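HANDOUT 6: Rules for arms that share a kitchen with people
Robots in Service Settings, Miltbridge
Notes by Liên Bạch, with corrections from Todor Gashi

Read this before the lab session in January. Bring your own copy of the Turka checklist. The one posted on the course page is two versions old and item 9 is wrong in it.

1. Why I am suspicious of the word "compliant"

Most of you will leave this course able to recite which document covers industrial arms, which covers collaborative use, and where the two overlap. Fine. You need that for the exam and you'll need it for your first employer. But a standard is a record of what a group of people could agree on, and they agreed on it mostly with factory cells in mind. A factory cell has a fixed part, a fixed fixture and a painted line on the floor. Nothing in a kitchen stays where the drawing says it is.

When a vendor tells you an arm is compliant, ask three questions. With which document? For which task? With what in the gripper? I have asked these at trade shows for years and the third one usually ends the conversation. An arm that passes every contact test with empty fingers may be a different hazard once it holds a knife, or a full kettle.

Last year Ballo sent us a safety file of 572 pages. Bảo Lý read all of it, to his credit, and found the word "handle" in it only as a verb. Their task list had the arm opening drawers.

2. Fixed hardware is part of the workspace

The risk assessments I get from students list the people, the arm and the objects to be picked. They leave out the things screwed to the furniture. A bar pull with an end knob that sticks out past its mount is a good case. A finger can pass behind it, and then a plain retract becomes a pull on the cabinet.

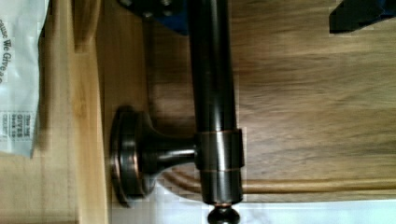 Figure 1. Dark metal rod on its bracket, between the two parts of the gripper. Note the free end below the collar.

Rules we use in the lab, for what they are worth:

2.1 Every fixed projection within reach goes in the assessment by name. "Cabinet" is too coarse. Write "rod, lower end" and "rod, bracket side."

2.2 Set the force limit for the hooked case. The limit you picked for pushing tells you little about it.

2.3 No automatic retract after a force stop until a person has looked at the fingers. Zhuoran Yu argues this makes the stop too expensive and that operators will learn to avoid triggering it. He may be right. I'd still keep the rule, and I'd like somebody to measure the effect before we argue about it again.

2.4 Packaging, bags and cloth near a grasp point get moved before the run. Thin plastic is easy to drag and hard for a depth sensor to read. The Turka checklist treats this as housekeeping, in an appendix. I would put it on page one.

3. The clear-zone rule, and what it costs

The usual advice is to keep a clear zone under the tool. The Turka text asks for "a work surface free of items not needed for the task." Try applying that sentence to a real counter. Who decides what is needed? If the task is to pick up a block, the mug is clutter. If the task is to tidy, the mug is the work. And a robot tested only on bare counters has been tested for a home that doesn't exist.

So we don't ask for a bare counter. We ask for a declared one: before the run, the operator writes down what is on it and sorts each item into one of these classes.

Class A: may be touched, may fall, no harm done. Toy food, an empty cereal box, a wooden block.

Class B: may be touched, must not fall. Plates and mugs go here unless you know what they are made of and can defend it.

Class C: must not be touched. Anything that heats, anything with a blade, anything on mains power, and every cable, the robot's own included.

Take the counter below as practice and sort it before you read on. The toaster oven is Class C whether or not it is plugged in, and I will mark you down for arguing. The round container with the lid is harder. Diệp Phan puts it in A and I put it in B, as I can't tell what is in it.
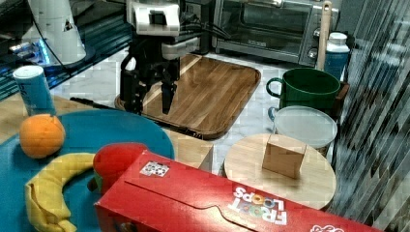
4. Speed and separation near clutter

You will meet figures for safe speed. Treat them with care, and always find out what body region and what contact shape they assume. A rounded pad and the tip of a bare finger don't belong in the same row of a table, yet I have seen them there.

Our own limits are cruder. In the declared zone the arm moves at 58 millimeters per second or less, and the approach to any Class B item starts its slow phase 20 millimeters earlier than the planner wants. Neither number comes from a standard. They came from breaking things at Magalhães, and they should be replaced when somebody has better data.

Be careful with the close-up view, too. Students trust it because it is near the target. But an object right up against the lens can take over a large part of the view and go soft, and then you have lost both the object and whatever it hides. If your stop condition depends on that view alone, you have no stop condition.

Work through this one: name the fixed projection, then say which nearby surface you can see well enough to plan over and which you can't.
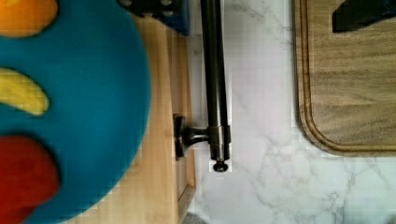

5. Sign-off

Every run sheet needs two names, and the second can't be the person who wrote the task. I know the second signature is often given without looking. We tested this with a sheet that listed the speed limit as 1000 millimeters per second, and it came back signed. Both signers are still in the course and have been very thorough ever since.

For the lab: one declared surface list, one completed sheet, and half a page on a rule from this handout that you think is useless. Todor grades those and he prefers the rude ones.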